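# The Long Brown Table

*What a shared work surface collects, and how to keep it from collecting more*

Every workshop, studio and shared office has one table that ends up with everything on it. At Seltden, a rented work floor on the second story of a former printing shop, it is a long brown-topped table. It was bought to be a clear surface, and most mornings it starts out as one.

I spent 4 days at Seltden this spring to write about how people in shared spaces deal with their things. I had expected to write about shelves and labels. I ended up spending most of my time beside that table, watching what got put down on it and how long it stayed.

The items are ordinary. A lamp gets carried over from another corner and is left where the cord happens to reach. A container comes out of a cabinet for one job and stands around for the next three. A storage box is brought in to hold the loose items and then becomes a loose item.

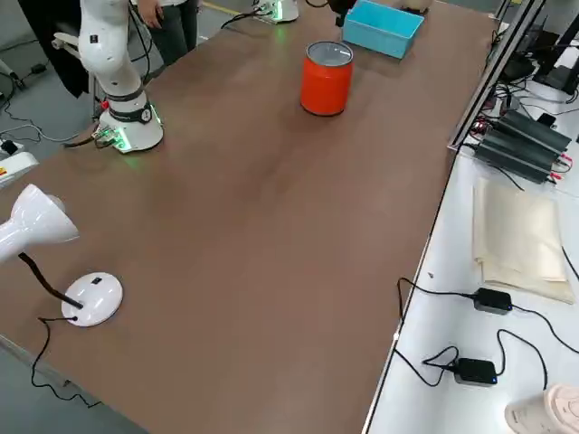 *The long table at Seltden, with the white gooseneck lamp, the orange-red can and the light blue box.*

The lamp is a good place to start. A gooseneck lamp is easy to move, so it gets moved often, and it is seldom moved back. Its round base takes up little space, but the cord takes up more than people expect. On the long table the cord falls over the front edge in loops. A clip under the tabletop would hold it, and a pack of clips costs less than lunch. The people at Seltden have talked about buying some since last May.

The can is a different kind of problem. An open can with no lid is an invitation. Put one on a table and within a week it holds pens, a tape measure, two dead batteries and a receipt. The regulars at Seltden have a rule for this that I liked: a can on the table is either empty or it has one job. If it is for pens, the batteries have to go somewhere else.

Then there is the box. Light blue plastic, open at the top, rectangular, light enough to lift with one hand. Boxes like it are sold everywhere, and Seltden owns a stack of them. They were ordered when the floor opened, along with a set of shelves from a small supplier called Akanda. The shelves are still half empty. The boxes are all over the building.

## How the floor got its rules

Seltden covers 1,000 square feet, and the rent is split among the groups that use it. One is Wisolus, which takes the benches along the windows. Another is Jakari, a two-person outfit that repairs small household goods and keeps its parts in drawers by the door. Each group has its own benches. The long table belongs to all of them.

In the first year there were no rules, and the table was rarely clear. People worked on whatever part of it they could find. In the second year somebody taped up a sheet with 7 rules. It was too many, and most of them were about things that had only gone wrong once. The sheet that hangs there now has three:

- Whatever you bring to the table, you take away or put in a box.
- A box on the table gets emptied before you go home.
- Food and cooking things go back to the kitchen corner.

The third rule gets broken the most. The kitchen corner has one outlet, and it is usually taken by the kettle. Anything else that needs power tends to travel. A rice cooker is a fairly large object to leave on a work surface, and it has an awkward shape to plan around. The rounded lid means nothing can be stacked on it. Next to a shallow bin and a can, it uses up the part of the table where a person would otherwise sit down with papers.

Red seems to help. Several people told me they remember to put the brighter things away and forget the gray and black ones, such as adapters and spare cables. The white bench on the far side of the table bears this out. It has a monitor, a keyboard, a laptop and a good many tangled black cables, and it would take more work to clear than the table would.

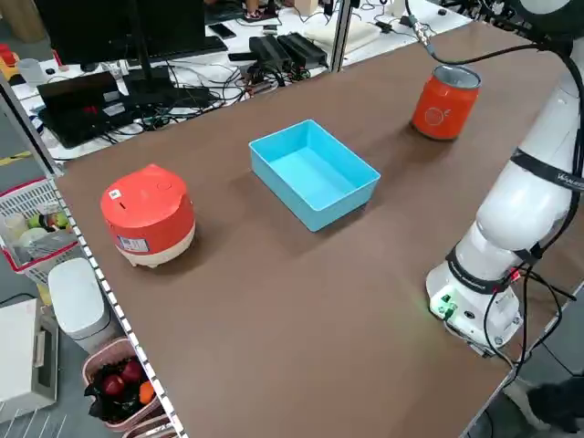
## A fifteen-minute reset

The method Seltden uses is simple enough to copy at home on a dining table or a kitchen counter.

Start with an empty bin in the middle of the table. Pick up the small things first and drop them in without sorting. Move the large things next, one at a time, straight to where they live. If a large thing has no place, write it down and leave it for last.

Wipe the surface before you sort the bin. A clean table makes people less willing to dump the contents back out on it.

Sort the bin at the shelf, standing up. Anything you can't place in a minute goes in a second bin marked with the date. The one I saw at Seltden was marked 4/4/26. When a month has gone by, the contents are offered to everyone on the floor and the rest is thrown out.

For supplies, you need two bins, a cloth and a marker. Seltden set aside 200 dollars for storage last year and spent less than half of it. Part of what remains has been promised to a second outlet in the kitchen corner, and the rest will go toward the cord clips.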